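Custom insoles: worth 356 bucks or not?
Forum: Feet, Shoes and Standing All Day

heelspur_hal
Posted Tue 29 September
My heel has been killing me since January. First steps out of bed are the worst, then it eases off, then it's back by the end of a shift. The foot place in Bilbridge wants 356 dollars for a pair of custom insoles. The drugstore ones are under 50. I asked the guy what the custom ones do that the cheap ones don't and got a lot of talk about "alignment" and no straight answer. Has anybody paid for these and felt a difference they'd swear to?

mulder_fan_2
Don't do it. I had a pair made. They scan your foot, they show you a picture with red blobs on it, and everybody's picture has red blobs. My heel quit hurting after nine weeks or so, and I'd been doing calf stretches the whole time. So which one fixed it?

Kirsty Lockwood
I'd push back a little. Mine came from a proper foot doctor, not a storefront, and I have one very high arch. The cheap ones didn't reach it at all. Whether they were worth the price, ask me on a day when the car isn't in the shop. But I can do a full Pesach kitchen clean on my feet now and I couldn't before.

heelspur_hal
See, that's what I keep running into. Everybody who likes them has something unusual going on. I have a boring foot. The Bilbridge guy never even asked what shoes I work in.
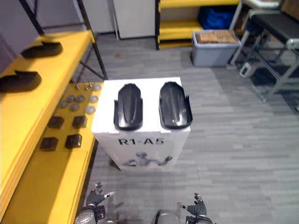
He also told me the insoles would need replacing every two years, at full price. When I asked what wears out he said "the support." OK. Which part is the support?

Darren Rowbotham
The top cover wears out. The shell underneath, if it's a hard one, lasts a lot longer than that. Ask if they'll just put a new cover on. If they say no, there's your answer about the place.

mulder_fan_2
Or skip the shell. I'm not convinced "rigid" means anything except "costs more." Looks very serious though.

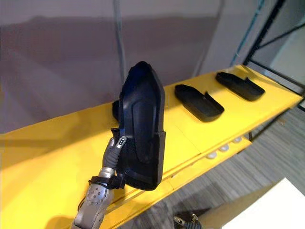 Black plastic shell, held upright.

Kirsty Lockwood
You keep saying that but you stopped wearing yours, right? How long did you give them?

mulder_fan_2
Two weeks. They hurt.

Kirsty Lockwood
So you didn't really try them. Mine hurt too until I went back and had them ground down under the arch. You're supposed to start with a couple hours a day.

mulder_fan_2
"You didn't try hard enough" is what people say about every product that doesn't work. If I buy a chair and it hurts, I don't wear the chair in for a month.

Darren Rowbotham
Bad comparison, boots need breaking in and nobody calls boots a scam. But I do agree with you on the scans. I've stood on that kind of machine in two different stores and got told flat feet in one and high arches in the other. Same feet, same weekend.

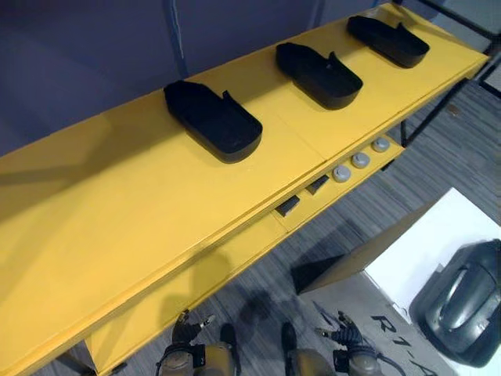
The second store was selling Fudex insoles off a rack by size, after all that business with the scan. Small, medium, large. I could have told them my shoe size for free.

heelspur_hal
Ha. Did you buy any?

Darren Rowbotham
I did, yeah. They're fine. Squeaked in my left shoe until I put some baby powder under them. Couldn't tell you if they do more than a fresh pair of sneakers would.

toe_the_line
Has Hal said what shoes he's in? If they're the same ones from last winter I'd start there before anybody scans anything.

heelspur_hal
Same ones. They're pretty flat at this point.

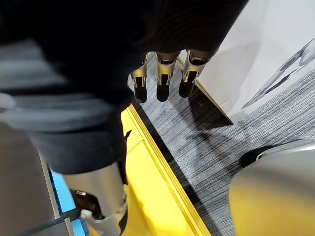 I took the old liners out last night and there's a dent in the heel I can fit my thumb in. So new shoes first, I guess, then the drugstore insoles and the stretches. If I'm still limping after that I'll get a referral to a real doctor and not the Bilbridge guy.

Kirsty Lockwood
That's a sensible order. Change one thing at a time though or you'll end up like mulder_fan, not knowing what did it.

mulder_fan_2
I know what did it. Stretches. Back knee straight, heel down, hold it, morning and night.

Kirsty Lockwood
You asked "which one fixed it" in your first post!

mulder_fan_2
That was a rhetorical question.

toe_the_line
Hal, try on the new shoes late in the day when your feet are swollen. And take the insoles with you, some of them jack your heel right up out of the shoe.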